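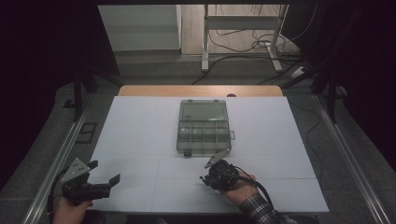

Compartment boxes and the white bench top
Gallery posted by Ye-rin Kong, 19 Jul 2023
Section: Workroom / Storage

Page covers the small-parts box and the surface it is used on. Both came up in the comments under the Diston drawer gallery, mostly as questions about dividers and about whether a white top is worth having. Short answers are in the notes. Dimensions are left out unless they affect how the thing is used.

The box

Clear plastic with a smoky gray tint. The compartments run in two rows, separated by clear dividers. The lid is hinged and opens all the way back, so it lies flat on the board behind the tray. Allow for that when placing it: an open box needs close to double the depth of a closed one, and a shelf lip or a wall behind it will hold the lid half up.

The tint hides less than expected. Black oxide screws are the exception and tend to merge with each other through a closed lid. Open the box before deciding that a size has run out.

The latch tab should be worked with a thumb, box flat on the table. Opening it in the hand puts the weight on one corner and the small washers travel over the dividers. I have had to re-sort a full tray after doing this, 592 pieces, and would prefer to avoid a second time.

Labels go on the outside front edge, one strip per column. Labels inside the lid were tried and dropped. They read upside down once the lid is back.

Filling order

Smallest parts go in the front row, larger ones in the back row. Fingers come in from the front, and small parts need the better angle. Fill to two-thirds at most. Past that, the parts on top ride up against the lid and end up next door when the box is carried.

Mixed bags get tipped out onto the board first and sorted there, never straight into the tray. A bag of 52 assorted nuts takes me a few minutes this way. M3 and 4-40 look the same at arm's length, so try one of each on a known screw and then go by comparison.

The board

Pale gray-white board laid over a wooden tabletop, with a strip of the wood left open along the far edge. The seams between panels are faint but they are there, and a thin washer will find one. Run a fingernail along the seam at the end of a sort.

White was chosen for contrast. Springs and dark set screws show up at once. Nylon spacers do not, and for those I put down a sheet of dark card. Glare can be a nuisance under a ceiling light directly overhead; moving the work toward one side helps more than changing the bulb.

Silver aluminum rails run along both sides of the table. Keep loose parts away from them. Anything round that gets as far as a rail will follow it. 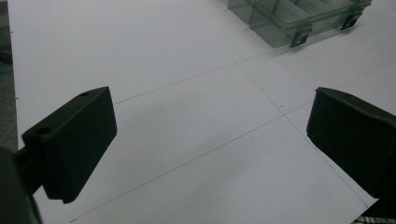 Pencil was used for layout because it comes off. A partial grid is enough to keep piles apart during a sort, and there is no need to rule the whole surface. Draw lightly with an H or 2H lead. Softer leads smear under a sleeve and the gray gets onto white parts.

Long diagonals help when a tray has to go back at the same angle each time. Mark one edge and one corner. More marks than that and it becomes unclear which line belongs to what.

Cleaning: white vinyl eraser first, then a damp cloth, then a dry one. No solvent. Lutusel bench cleaner was tested on an offcut and left a dull patch, so it has gone back to the sink cupboard. If a line will not lift with the eraser, it was pressed too hard and there is now a groove. Leave it.

Answers to earlier comments

Are the dividers removable? On the Borbély boxes, yes, but they loosen after a few changes. Set the layout once and keep it.

Stacking: 3 high is the limit I use. Taller stacks slide when the bottom one is pulled.

Spare lids: Wovico sells trays and lids separately. Check the hinge spacing before ordering, as the older trays differ.

The drawer inventory has 17 entries still without a location. A corrected list goes up in August, on the same page as the old one.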